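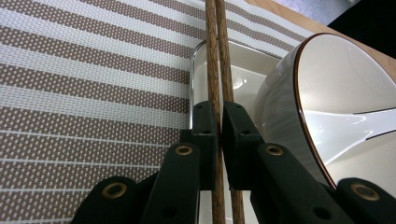 Evach opens its first noodle kitchen in Livar

Evach, the family company known for its fresh noodles, will open its first own restaurant in the town of Livar in December. The new kitchen is on the ground floor of the former Pinto shoe shop, across from the bus station, and will serve lunch and dinner six days a week. It will be closed on Wednesday.

Until now, Evach has sold its noodles only to shops and to other restaurants in the region. Last year the company delivered 3,916 boxes from its workshop at the edge of the town. Many customers who came to the workshop door asked if it was possible to sit down and eat there. For reasons of space this was never possible, and so the family began to look for a suitable place in the centre.

The menu is short on purpose. Guests can choose between seven bowls, and two of them are made without meat or fish. The noodles come from the workshop each morning and are cooked only when the guest has ordered. The broth needs almost a full day on the stove, so when it is finished, it is finished – the kitchen will not stretch it with water in order to serve more people. On such evenings the restaurant will offer cold noodles with sesame and cucumber instead.

All bowls are served with wooden chopsticks, and forks are available for everyone who prefers them. Small bowls for children are prepared with less salt and cost half of the normal price.

The rooms were renovated by Dalline, a building firm from the same street. The old shop counter was kept and now stands between the dining room and the kitchen, so guests can watch the cooks at work. Dalline also repaired the large front window and made the entrance wider for wheelchairs and prams. The shelves on the back wall, where Pinto kept its shoe boxes for many years, will hold tea and dried noodles for sale.

"We have lived from noodles for two generations, but we have rarely seen the people who eat them," says the Evach family. "We look forward very much to this, and we are also a little nervous."

In the first week, guests who bring their own container can take home a portion of fresh noodles for free. Tables cannot be booked during this week. Later, reservations will be accepted for groups of six persons and more, by telephone or directly at the counter.

The sale to shops and restaurants continues without changes, and existing orders are not affected by the opening.

Opening hours: 11.30 a.m. to 2.30 p.m. and 5.30 p.m. to 9.30 p.m., closed on Wednesday.

Press contact: Evach, Press Office, Livar. Journalists who wish to visit the kitchen before the opening are kindly asked to write to the press office in advance.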